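Employer Matching and Opt-Out Rates in a Small Workplace Pension Scheme
Project report, Applied Economics, second year
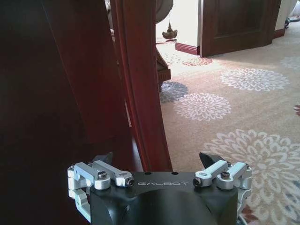

According to the scheme administrator at Zillcombe, most people who leave do so before they have read anything, and a higher match would do little to change that. The administrator asked for this view to be set against the records, and sections 3 and 4 do so.

1. Background

Tita is a shared pension scheme used by small employers in Zillcombe. New staff are enrolled after their third month and may opt out within 30 days. The member pays four per cent of salary. The employer pays at least three per cent and may match the member in full. Two employers were studied: Lucero, a packaging firm, which pays the minimum, and Cosatau, a food wholesaler, which moved to full matching in February.

2. Data

The scheme supplied 1,635 anonymised enrolment records. Each gave the employer, age band, pay band, enrolment month and status at the end of the opt-out window. Records with no pay band were removed, as were transfers from other schemes. After cleaning, 540 records belonged to the two employers - 300 from Lucero and the rest from Cosatau. Other employers were left out because their contribution rates changed more than once.

3. Method

Opt-out rates were compared before and after the February change at Cosatau, with Lucero as the comparison group. A simple difference-in-differences estimate was made, first without controls and then with age band and pay band. Standard errors were not clustered, as two employers give too few clusters for this to mean much.

4. Results

The opt-out rate at Lucero was 23 per cent in both periods. At Cosatau it fell by four percentage points after the change. With controls, the estimate dropped to three points and was not significant at the five per cent level. The fall was largest in the lowest pay band, but that group was small and the result should be read with care.

The administrator's first point could not be tested. The records show when a form was returned but not whether the joining pack had been opened. Most opt-out forms at both employers came back in the first week - this fits the claim but does not prove it.

5. Limits

Pay is held in bands, so the cost of the member's four per cent could only be estimated. Cosatau also changed its shift pattern in the same month, and the two effects cannot be separated with these data. People who stopped paying in after the opt-out window are counted as members throughout.

6. Further work

A monthly contribution file would allow later leavers to be traced. The scheme has agreed in principle to provide one, subject to the same rules on anonymity.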